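Work diary, January, second week

In at 8. The overnight batch from the Garcia line had finished: 380 cycles in the simulator, 3 aborted on joint limit, none on collision. Logged the aborts and reran them at lower wrist speed. Two passed. The third goes to Hakis with the trace.

Afternoon on the chess cell. The board stays behind the mounting block, so the arm has to fold back over its own base to reach it. I would like to move the block, but the floor plan from Lirkavwood fixes it and the operators have already been trained on that layout.

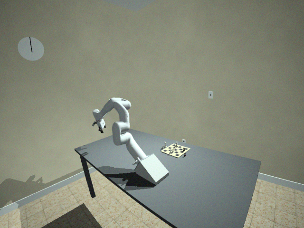
Masaru Shimada
Cell programming, Trustach
Filed under: Shop diary

Staffing meeting at the end of the shift. When the sorting cell goes live, hand sorting drops from 8 people to 2 per shift. The others move to inspection and fixture setup. Pay grade is unchanged until the spring review. The questions were mostly on who answers for a stopped cell at night. At present that is me, by phone. I asked for it to be written into the shift lead's duties, with a training allowance.

Also raised: operators want to see a new path in simulation before it runs next to them. Agreed. I will put a viewer on the line terminal.

Tomorrow: gripper approach height, then the fixture drawings.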